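Report on a Visit to the Hornari Reuse and Repair Centre, Kullmont

Date of visit: 04/09/2025
Report prepared by: Leonie Harms, Purchasing and Facilities, Semple College

Purpose of the visit

Semple College replaces its office and classroom computers on a five-year cycle. The present contract for the removal of old equipment ends in February, and the College has been asked by its governors to consider whether more of that equipment could be passed on for further use. Hornari holds an open day each year for schools, councils and housing bodies, and two members of staff attended on behalf of the College.

Arrival and general impressions

The centre occupies a former carpet warehouse on the eastern side of Kullmont, ten minutes on foot from the station. Parking is limited and visitors were directed to the overflow site behind the bus depot, which was poorly signed. Registration was prompt. There were 143 visitors in all, divided into groups of 12 for the tour.

The opening talk dealt mainly with the law on electrical waste and with the duties that remain with the owner after collection. Our present paperwork would meet most of what was described. The exception is the record of serial numbers, which we keep by room and would need to keep by item.

Goods in and data removal

Every load is weighed and logged at the rear entrance. Drives are taken out before anything else is done and are held in a locked cage until they have been wiped or shredded. A certificate is issued for each drive. The College currently receives one certificate per collection — a point our auditors raised last year.

Sorting and parts

Machines that pass the first check go forward for resale. The remainder are stripped for parts, and memory, graphics cards and power supplies are sold on through a trade partner, Hodance. The centre handled 4000 desktop computers in its last full year. Staff explained that older office towers are still welcome, as their cases open easily and the parts are in demand from small repair shops.
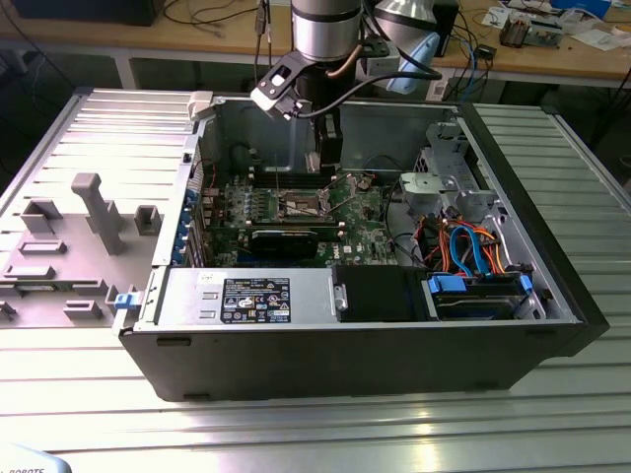
A Dell desktop tower with its side panel removed and the processor socket empty.

Furniture and small appliances are handled in a second building. This part of the tour was brief, and the noise from the baling press made it difficult to hear the guide. The chairs on sale were in fair condition and may be of interest to the library.

Costs and collection

Collection is free of charge for loads of more than one pallet. Smaller loads are charged at a flat rate, which was not available in writing on the day. The College expects to release 288 computers next summer, and these could be taken in two visits. Hornari does not collect during the last week of term — our usual time for clearing rooms — so the timetable would have to be moved.

Matters to follow up

A written price list and a sample drive certificate have been requested. The estates office is asked to confirm whether the ground floor store at Semple can be kept free for pallets in July. Copies of the handouts are held in the purchasing office and may be borrowed on request.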